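Etomow Table Mat, White

A plain white work surface for desks and craft tables. The mat comes as two panels that sit edge to edge, so it stores flat in a cupboard or behind a door. Each panel measures 66 x 59 cm. Use one on its own if your table is small.

Small items such as dice, beads and counters are easy to spot against the white.

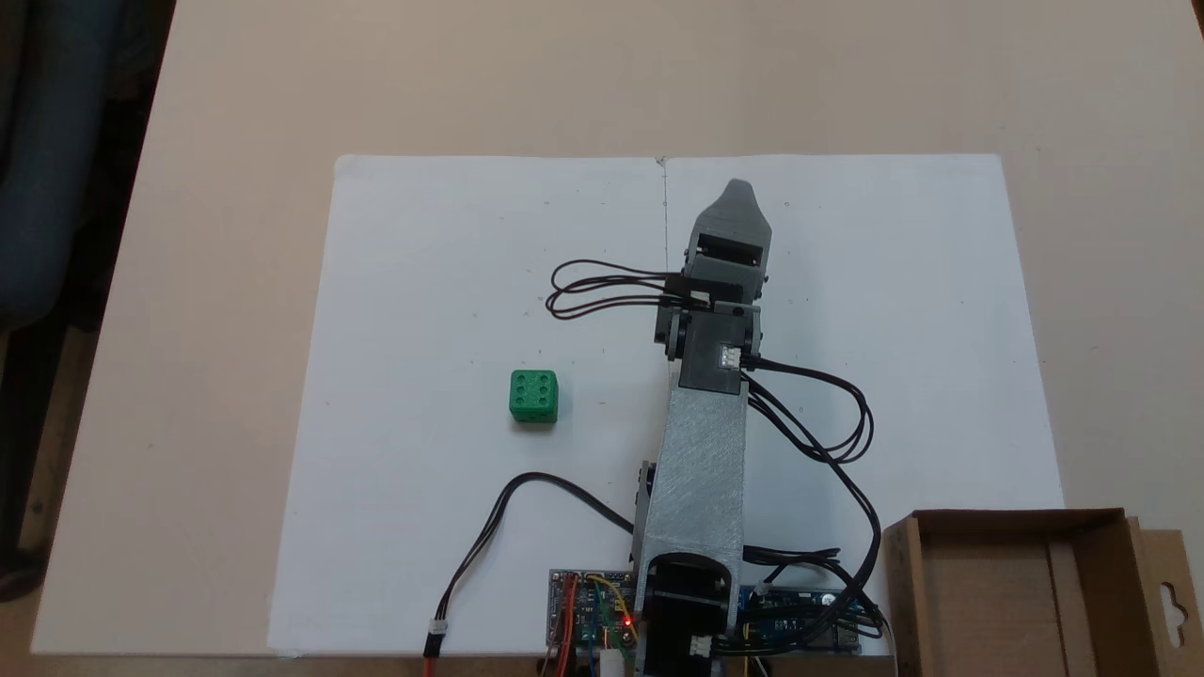

White mat on a beige tabletop, with green die.

Wipe with a soft damp cloth and leave to dry before stacking. Do not use bleach or scouring pads. The join shows as a faint line – this is normal. Keep hot pans and irons off the surface.

Product code: 135-77
Sold as: one pair of panels
Colour: white
Table and die not included

For spare single panels, write to Mavis Villanueva at the Tivovico shop.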